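Landlord's "sorting day" leaves tenants with a longer to-do list

10 November 2018

Residents of the Kordestani building spent the morning pulling old medicine out of their kitchens, closets and kids' rooms, at the urging of a management company that says loose tubes and boxes are a hazard in homes with small children. Whether the effort will change much is another question.

Silum, which manages the building's 97 apartments, sent out a two-page notice asking each household to go through its shelves and storage bins, put medicine in one closed place and hand over anything past its date. The notice says 231 items came in during the first round in June. It does not say how many of those were expired, or how many were simply unwanted.

"They gave us a number and no breakdown," said Rocío Ibarra, who has rented on the second floor for six years. "Half of what I turned in was cough drops."
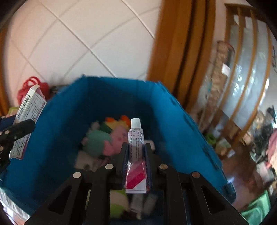
Parents interviewed by this site agreed on one point: medicine and toys end up together. Things get set down during a diaper change or a scraped knee and stay where they land. Selma Berisha said she had found ointment under a pile of stuffed animals more than once, and did not need a notice to tell her it belonged somewhere else.

What she would like is a cabinet that locks. Silum has not offered any. Its notice recommends a wall unit made by Ultico, priced at $60, which tenants would buy and put up themselves. The lease charges for holes in tile.

Company spokesman Vasilis Petek said the cabinet was "a suggestion" and that Silum had set aside $4000 for the program. Asked how the money was being spent, he mentioned printing and collection bags. He did not provide receipts.

Ifeanyi Edet, a father of two on the fourth floor, said he would move his family's medicine to the top of the closet and leave it at that.

Silum plans another collection, but has not set a date.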